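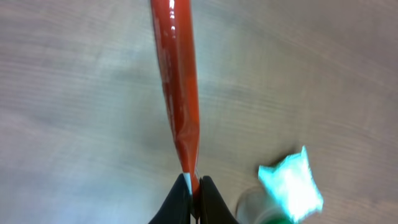 Storing Opened Dry Goods

Household Guidance — Kitchen and Pantry

Dry goods keep their quality longest when they are protected from air, light and moisture. Residents of Ikden are asked to follow the guidance below when storing food in private kitchens and in the shared pantry.

Before opening
Check the date on the packet. Place newer stock behind older stock so that the older food is used first.

After opening
Press out as much air as possible, fold the top over twice and fasten it with a clip. Flour, ground nuts and whole-grain cereals should be moved to a jar with a tight lid. Write the date of opening on a strip of tape and attach it to the jar, not the lid — lids are easily exchanged during washing.

Crackers and wafers
Crackers that have softened may be placed on a tray in a low oven for 9 minutes and left to cool fully before they are returned to the tin.

Coffee and spices
Keep both away from the stove. Ground spices lose their scent sooner than whole ones and should be bought in small amounts.

Pantry moths
If webbing is found in any container, discard the contents in a sealed bag outdoors. Vacuum the shelf corners, wipe the shelves with warm soapy water and allow them to dry. New flour may be frozen for 36 hours before it is put away.

Shared shelves are cleared each December. Questions may be addressed to Elif Naz Soylu, Household Services.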